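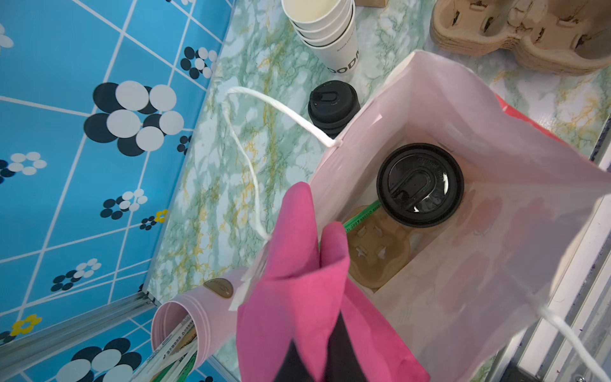
Page 8 of 1,079

Filluvow Community Help > Coffee and Small Catering > Packing and Carrying

Paper bag tips over when I pack takeaway drinks. What is the right order?

Posted by Golestani, 15 February 2021

Hello everybody. I help at a small coffee counter and I have a difficulty with the takeaway bags. We use paper bags with twisted paper handles, in light pink, and the brown molded carriers with the round places for the cups. The lids are black plastic with a small drinking opening. The straws are wrapped in white paper with green printing and they stand in a pink holder until they are needed.

My problem is the order of the things. If I put the carrier first, it does not always lie flat and the cup leans to the wall of the bag. If I put the cup first, the carrier has no place any more and it goes in at an angle. The straw is another trouble. It lies across everything, and when the customer takes the drink, the straw comes out with it and falls on the floor.

I have also a question about the counter itself. It is a marble pattern, pale green and white with yellow lines. It is beautiful, but a drop of coffee with milk is very difficult to see on it. I find the drops later, when they are already sticky. We ordered 1,000 bags in August, so I cannot change to another size before these are finished. Please tell me how you do it in your place. I work alone for most of the day and I have two hands only, so a method for two persons will not help me.

Posted by Gimmont

I packed drinks for 8 years and I had the same bags, or very similar. The carrier must go first, always. But before you put it in, open the bag completely. Put your hand inside and press the bottom until the fold is flat. Many people open only the top, and then the bottom stays a little bit like a boat. On such a bottom no carrier can lie flat.

Then look if the carrier is too wide for your bag. The one for four cups is often a little wider than a small bag, and it goes in only when it is tilted. Ours could be cut in half with kitchen scissors, so we had one piece for 2 cups. We cut a pile of them in the morning – it is boring work, but it saves a lot of trouble later. Press the cup down into the holder until you feel that the slits open and hold it. If it only stands on top, it will move with the first step of the customer. 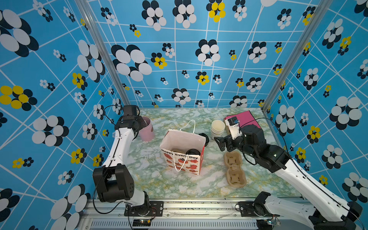 For a single drink, put something in the free holder next to it. We used folded napkins. The weight is then still on one side, but the carrier cannot slide so easily. The handles should hang outside the bag while you pack, one to each side, and you bring them together only at the end. If a handle falls inside, it catches the lid, and I have seen a lid come off in this way.

The straw I would put in last, standing in the corner of the bag with the napkins. Or give it directly into the hand and ask first if it is wanted at all. With a sip lid most people do not need one.

About the drops: keep one white cloth and wipe the same area after every bag, also when you see nothing. I had a gray stone counter before and it was the same story. You learn to wipe without looking. Keep also the cup stacks and the carriers at the back of the counter, so the place where you pack is always free and you can clean it with one movement.

Posted by Govodano

just buy bigger bags

Posted by Golestani

Thank you, Gimmont. I did not know that the carrier can be cut, this is a very good idea. I tried now with one bag and the bottom pressed flat, and the cup stands much better. The napkins I will try tomorrow. Govodano, I would like to, but first I must use the ones which I have.
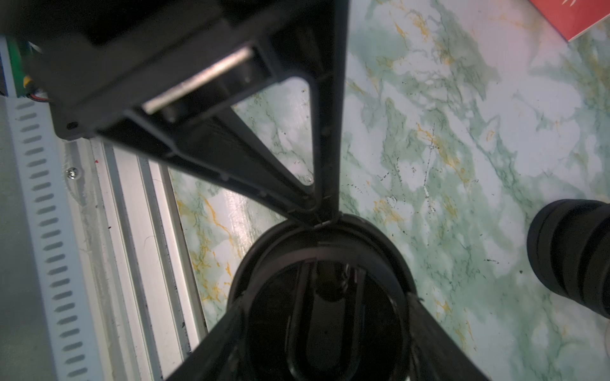
Related topics in Packing and Carrying

How tight should a sip lid sit on a paper cup?
Where to store molded carriers so that they stay dry
Twisted paper handles or flat handles for heavy drinks
Wrapped straws: on the counter or behind it?
Cleaning sticky spots from a marble-pattern tabletop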